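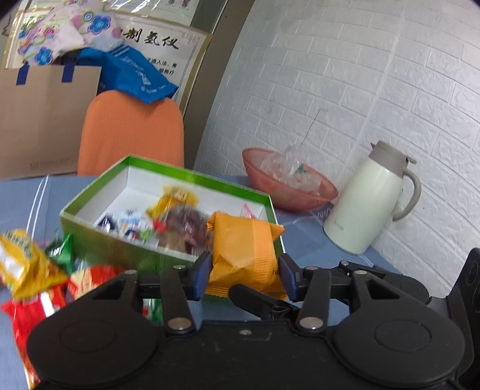
Blue pads on the two fingers.

Re: [kulport-allotments] Seed swap and the leeks

Dear all,

Thank you for the kind replies, and sorry mine has taken so long (the kitchen has been full of onions again, every sill and chair of it).

On 14th November a member wrote:
> Does anyone still have the old Mekus leek seed? Mine
> all bolted in July and I'd love to try again. I could
> swap broad beans, and I've far too many of those!

Yes, I do, and you're very welcome to it! I saved over 85 seeds from the best plants and they're in a jam jar in the shed. I sow mine under glass quite early and keep them on the dry side, which my mother always did, and she grew leeks as thick as your wrist. I'd love some beans in return, a handful would be plenty. Leave them at plot 86, under the blue bucket, and I'll put the leek seed there for you.

Warm wishes to everyone,
Plot 86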